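Search this site Enter keywords

3.2 Sorting small items into open bins

The second part of the study looks at where people put small things when the containers have no labels. In the Plevholm survey we recorded 1,872 items which were left on a table at the end of a tidying period. Of these, 905 were smaller than the palm of a hand. This agrees with the earlier observation of Sayce that small items are the last to be put away – and often they are not put away at all.

We used open plastic bins, because a lid adds one more step and we wished to study only the choice of place. The bins were different in colour and in height. Participants in Astdale received no rule for the sorting. After 2 weeks most households had made their own rule, usually by colour and less often by use. Long items were a special difficulty. They do not lie flat in a short bin, so they were placed standing, and the bin was then treated as full although there was still much room in it.

The layout of the table is given in Figure 4. Three bins stand in a row and the front part of the surface is left for unsorted items.
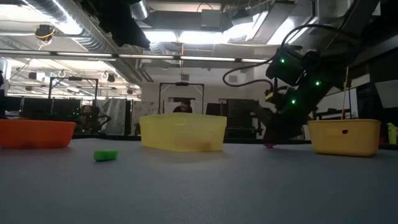
Figure 4. Row of bins with a small green item in front, towards the left.

We did not fix the distance between the bins. In the August sessions the gaps became wider from day to day, and small items were found in them in 210 cases. Hefin Sayce suggested to count these as "not sorted", and we follow this in Section 4.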